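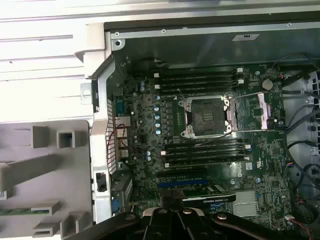 ### 4.2 Offene Sockel als Schadensquelle

Die in der Aufbereitung verbreitete Annahme, ein Mainboard mit leerem Prozessorsockel sei ohne Weiteres wiederverwendbar, halten wir für schlecht belegt. Sie geht im Wesentlichen auf den Werkstattbericht aus Seltcombe zurück, der 652 zerlegte Rechner auswertet und Kontaktschäden »vernachlässigbar« nennt. Wie geprüft wurde, steht dort nicht. Ein Sichtbefund bei Deckenlicht genügt nach unserer Erfahrung kaum, um einen verbogenen Kontakt zu erkennen.

**Abb. 3.** Geöffnetes Towergehäuse mit leerem Prozessorsockel, Halterahmen und aufgeklappter Andruckplatte. Ober- und unterhalb des Sockels je vier unbestückte Speichersteckplätze.

In der Stellung von Abb. 3 liegt das Kontaktfeld frei. Wer nun an den Speicherbänken oder den Erweiterungssteckplätzen arbeitet, bewegt Hand und Werkzeug in unmittelbarer Nähe des Sockels. Die Anleitung aus Tanville empfiehlt trotzdem, die Andruckplatte bis zum Abschluss aller Arbeiten offen zu lassen, damit der Sockel »jederzeit kontrollierbar« bleibt. Überzeugend ist das nicht. Kontrollieren lässt er sich auch am Ende, und eine Schutzkappe erwähnt die Anleitung erst im Anhang.

Vorsicht ist allerdings auch gegenüber unseren eigenen Zahlen geboten. Von 20 Boards, die wir für das Teilprojekt Kuketeo nach dem Ausbau unter der Lupe prüften, wiesen 3 verbogene Kontakte auf. Ob die Schäden beim Zerlegen entstanden oder schon vorher bestanden, wissen wir nicht, denn eine Eingangsprüfung fehlte. Die Stichprobe ist zudem klein und stammt aus einer einzigen Lieferung. Eine Schadensquote leiten wir daraus nicht ab. Der Befund reicht aber aus, um die pauschale Einstufung als »wiederverwendbar« bis zu einer Prüfung mit dokumentiertem Eingangszustand auszusetzen.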